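Games Library and Drop-in Night – progress report to the Howells Community Fund
November

Hi Macarena,

Second report, as promised, and I'm happy to say there's a fair bit to tell you this time!

The short version is that the lending shelf is open, we've spent $1608 of the grant, and people are borrowing things faster than Beca can write the labels. We've now got 300 games and puzzles catalogued (Beca Prosser did nearly all of that over winter, at her kitchen table, and I owe her a very large cake). The older donations took ages because every box had to be checked for missing bits. Anything incomplete has gone into a spares tub, which has already rescued two sets we'd given up on.

The biggest cost was shelving. I'd budgeted for the cheap flat-pack stuff, but the wall in the back room is out of square and none of it would sit flush, so we went with the adjustable units from Flusance. They cost more than I told you in the first report – sorry about that – and I've moved money across from the printing line to cover it. The flyers are being done on the office copier instead and look fine, if a bit grey.

Drop-in nights are running from 6 pm and we've had 4 so far. The first was quiet. By the third we were pinching chairs from the office. The trading card crowd has turned up in force, mostly teenagers plus a couple of dads who claim they're only there to drive, and they've asked for a proper swap table with its own rules about fair trades. I've drafted a page of those and will send it once the kids have finished arguing over it.
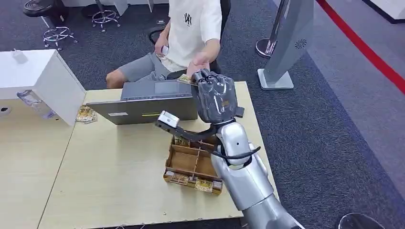
A yellow card on offer at the table.

Still to do: the borrowing software. Tekivitz is set up but won't email reminders yet, so I'm ringing people about overdue games, which is a nice way to hear the neighbourhood gossip but does eat my mornings. We also need card sleeves, and I'd like to put in an order for 1000 if you're okay with that coming out of the supplies line.

Receipts are in the shared folder. Give me a ring if anything looks odd, and I'll send the next update once the reminders are sorted.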